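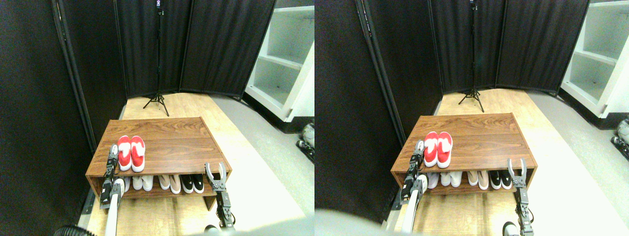

Budgeting for a second two-arm cell, what did you forget?
Posted by Shayne Costigan, Wednesday

Okay, I finally got a yes on a second cell and now I have to turn that yes into a spreadsheet by the end of December. The arms are the easy part (Tidonari quoted me and I'm not fighting them on it). It's everything else! Last time I put down 500 for "misc" and went through it before we'd even bolted anything down. Our tasks are household stuff, shoes on a shoe rack mostly, two grippers, one small bay with black curtains. So what are the lines you wish you'd had?

benchrat_lou
Curtains and screens, for real. I priced fabric and forgot poles, feet, clips, all of it. My enclosure came to 1665 and I still hear about it. Get the folding panel kind for the back wall, you can move them when you need to get behind the cell.

Afonso Salgado
I'd go the other way and skip the enclosure the first month. Spend it on spare fingers. We run Plarkar grippers and I keep a drawer of fingers plus the little screws, which vanish. A set was 20 when I started buying them and I wish I'd bought a pile.

benchrat_lou
Skip the enclosure and then redo your work when somebody walks past in an orange jacket? No thanks.

Afonso Salgado
We're in a back corner, so maybe I'm spoiled. Still wouldn't put it ahead of spares.

Shayne Costigan
Ha, we have plenty of traffic, so the curtains stay. Spare fingers are going on the list though. How are people handling props? I've got red slip-ons, white sneakers, a pale pink pair, black ones with white soles, and I'm already bored of them. Is 1000 for shoes crazy?

mittens_and_motors
Not crazy if you also want boots and sandals! But go to the thrift store first. And buy a second rack in a different size, you'll want one sooner than you think. I'd put half your number on shoes and half on furniture.

kdub
Hard disagree on thrift. You can't replace a pair when it wears out, and then your before and after don't match. Buy new, buy doubles, keep the receipts.

mittens_and_motors
If your setup can't cope with a different sneaker I'd want to find that out early, but sure, doubles for the ones you test with.

Shayne Costigan
Doubles for testing, thrift for the rest. Sold. Draft goes to Prendergast tomorrow, wish me luck.

Comments

Lurkness reader: Add a line for cables and hose. Ours rub on the table edge and we replace them more than anything else.

tallpaul: Did the 1665 include shipping?

benchrat_lou: It did not. Don't ask.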